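Study Habits and Workspaces, Week 7
Notes by Nabila Pasaribu

Welcome back! Last week we talked about how memory fades, and your questions were so good that I'm starting with them. Yes, rereading feels like learning. It mostly builds familiarity, and familiarity fools us all.
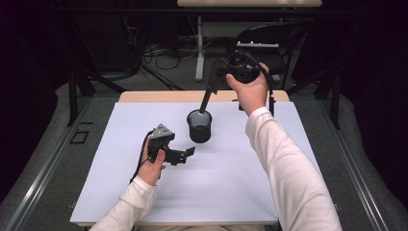 So try recall first. Close the book, write down what you remember, then check. It's hard going, and I love it – the effort is doing the work!

Next, spacing. Go over a topic the next day, then a few days later, then the week after. Adi Pangaribuan will post a blank planner before May.
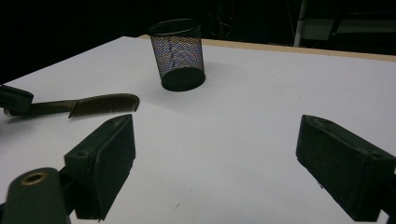

Fig. 1. Mesh pencil cup on a white tabletop.

Mix your problem types too. Twenty of the same kind in a row will lull you to sleep (me too).

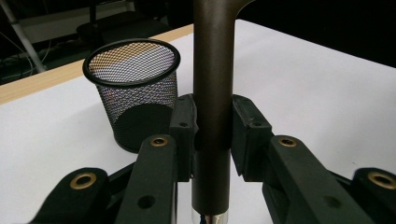 Fig. 2. Slender bronze-brown rod, curving at the top.

For next time, read Rahman, page 59 to page 80, and bring two questions you can't answer yet.

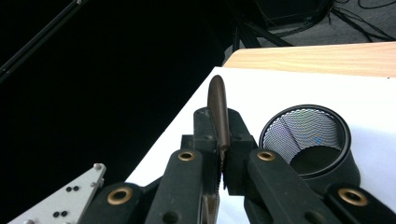 Fig. 3. Dark brown piece with a rounded tip, held upright.

Office hours are in Pendel Hall, right after class.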